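Home > Boards > Two-Arm Setups > Faults and Stoppages

Left arm drops out when both grippers are pulling on the same bag

tapewinder
Joined in May
Posts: 51

Hi all, long post, sorry in advance. I've been running a pair of Jeser arms on a bag job for a while now. The job is dumb on paper: take a plastic shopping bag off the pile, get it over the wastebasket, open it up, let go, next one. The spare bags hang on a stick-on hook on the wall, the rest are in piles on the carpet either side. Controller is a Prakau box with the stock settings.

The single-arm moves are great. I can reach for the rim all day and nothing complains.

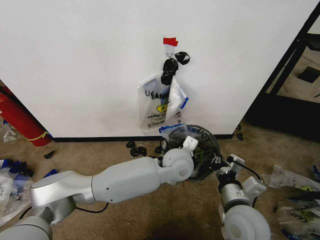

The trouble starts when both grippers have a handle each and the arms move apart. Every so often the left arm throws a force fault and goes limp. And I mean limp, no hold, the whole forearm sags and whatever is under it gets leaned on. The right arm doesn't know anything happened and keeps pulling! Last time it dragged the basket a good foot across the carpet before I got to the stop button.

Log from the last one says the fault came at cycle 248. Before that I had a clean run of more than 300. No pattern I can find. Payload limit is nowhere near, it's a shopping bag.

Anybody seen this?

mudflap_ed
Posts: 400

It's your cable. Left arm, right? Check the loop by the elbow. If it hangs low it snags on carpet, the joint sees a tug it didn't ask for, fault. I had the same thing on a Gajewski stand and chased it in software for weeks like an idiot. Two cable ties fixed it.

orla_bench

I don't buy the cable. A snag would show up in the one-arm moves too and those are clean. What you've got is two arms fighting through a piece of plastic. The bag has some give in it, then it runs out of give all at once, and both arms see a spike. Left one probably has the tighter limit. Compare the two config files line by line.

Separate issue and a bigger one: why does a fault on one arm leave the other one moving? Those should be tied together. I would stop running it until they are.

mudflap_ed

One-arm moves are also shorter, so the loop might never reach the floor. Check it before you go editing limits. Costs you a minute.

tapewinder

OK so I did both. The cable does sag and I've tied it up, can't say yet if it mattered. Then I compared the configs, and orla, you were right, left arm force limit is lower than the right one. I must have copied an old file over at some point. No idea when.

Both arms are on the same limit now and I slowed the pull-apart move way down. It's back on the same job as before, handles out to the sides. 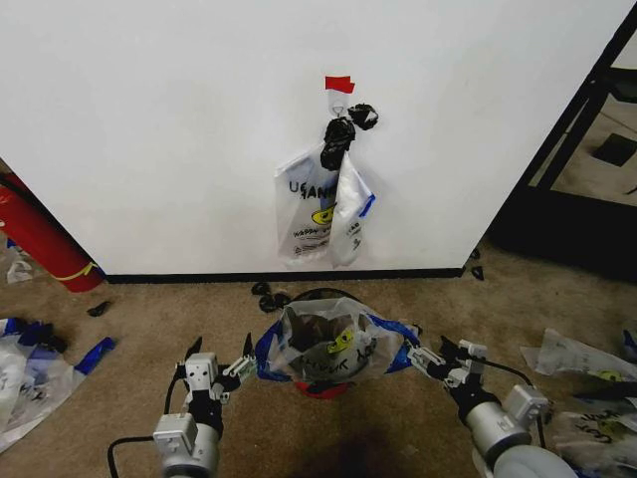 Posted by tapewinder | 28 July 2020 | Reply | Quote | Report

On the stop thing, I had the two arms on separate stop lines because that's how the Clindix adapter came wired and I never questioned it. There's a jumper for it on the underside. I've moved it, and hitting either stop now kills both arms. What I haven't got is a fault on one side stopping the other. The manual has half a page on that and I've read it four times.

orla_bench

Then it isn't fixed. Stop button and fault output are two different signals on the Prakau. You need the fault output from each side wired into the stop input of the other. And please find out why it goes limp. It should hold position on a force fault unless somebody turned the brakes off in the settings.

mudflap_ed

Disagree on the hold. If my sleeve was in there I'd want it limp.

orla_bench

And if your hand was under the forearm when it sagged?

mudflap_ed

Fair. Still not sure I'd want it locked on me either.

tapewinder

Brakes on fault were set to off on the left, on on the right. Same old config file, I guess. Turned on for now. Wiring the fault outputs tomorrow, arms stay powered down till that's done. Does anyone have the pinout for the Clindix adapter? Mine came without the sheet.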